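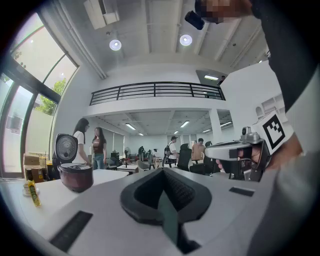
Reistag in der Korville - die Galerie

Text und Auswahl: Joni Saarinen
2. September 2019

Endlich wieder Reistag! Seit Januar kochen wir in der Korville gemeinsam, und ich freue mich jedes Mal aufs Neue darauf. Wer mitisst, bringt etwas mit, wer früh da ist, darf den Reis waschen, und wer spät kommt, bekommt die Kruste vom Topfboden (für manche ja das Beste überhaupt!). Diesmal waren wir im großen hellen Raum mit der Fensterwand, und ich möchte dort am liebsten gar nicht mehr weg.

Der Reiskocher
Glänzend, dunkel rotbraun, mit schwarzem Sockel - ich finde ihn einfach wunderschön. Der Deckel steht offen, innen sitzt die runde Dampfplatte mit ihren kleinen Löchern. Die bitte nach dem Kochen immer herausnehmen und abspülen!

Auf dem weißen Tisch
Ein gelbes Päckchen mit grünem Aufdruck direkt vor dem Kocher. So viel Farbe auf so wenig Platz, das macht mir gute Laune.

Am Fenster
Glas vom Boden bis zur Decke, dunkle Metallrahmen und draußen nichts als Laub und blasser Himmel. Bei so einem Licht schmeckt sogar der Tee besser, ganz ehrlich gesagt auch der aus dem Beutel.

Kartons
Braun und gestapelt, auf dem Boden beim Fenster. Wer für die Küche noch Schüsseln abzugeben hat: sehr gern, am liebsten tiefe, die sich ineinander stellen lassen.

Beim Kocher
Zwei Frauen stehen zusammen, eine im weißen Oberteil und mit Brille, die andere im braunen T-Shirt und in Jeans. Genau dafür mag ich die Reistage so - man steht herum, redet und isst irgendwann.

Zum Nachkochen
Rundkornreis so lange waschen, bis das Wasser fast klar bleibt, dann eine halbe Stunde einweichen. Nach dem Garen 9 Minuten bei geschlossenem Deckel ruhen lassen und erst dann mit dem Löffel auflockern, von unten nach oben und ohne zu drücken. Dazu passen Gurken mit Sesam, ein weiches Ei und alles, was der Kühlschrank noch hergibt.

Wer beim nächsten Reistag dabei sein möchte, trägt sich bitte in die Liste neben der Küchentür ein. Essstäbchen sind da, Löffel auch.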